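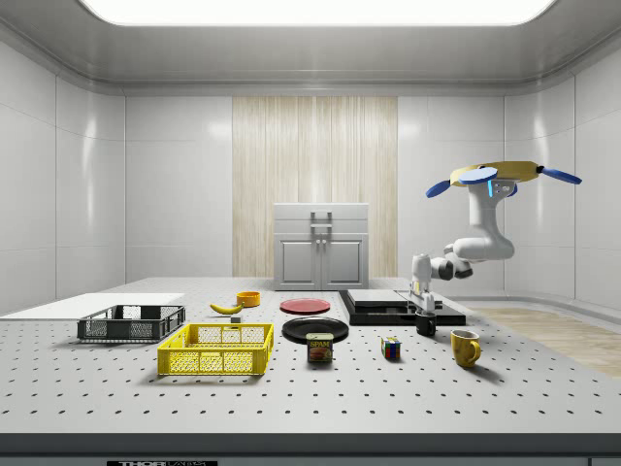
Irune Zabalbeitia Couso
Responsable de mantenimiento documental, Estudio Varnine

La revisión de los contratos de mantenimiento de nuestras oficinas concluyó en agosto, y conviene dejar constancia de algunos criterios que pueden ser útiles a otras entidades de tamaño similar.

El estudio mantenía 4 contratos vigentes con Clernik, firmados en momentos distintos y con plazos de preaviso que no coincidían entre sí. Uno de ellos se prorrogaba de forma tácita si no mediaba comunicación escrita con 23 días de antelación – cláusula que figuraba en un anexo y no en el cuerpo del contrato. El importe anual conjunto ascendía a unos 3.000 euros.

Se solicitó oferta a Bisgaard y se pidió a Clernik una propuesta unificada. Esta última resultó preferible por el alcance de las visitas, aunque su redacción inicial excluía los desplazamientos urgentes. La exclusión fue retirada tras una segunda consulta.

Recomiendo archivar los anexos junto al documento principal y anotar la fecha de preaviso en la portada del expediente. Las facturas de importe inferior a 1.000 euros siguen el trámite habitual.

Entradas recientes
Conservación de actas en papel
El nuevo cuadro de clasificación
Jelleck: notas sobre la migración del archivo
Plazos de preaviso y prórroga tácita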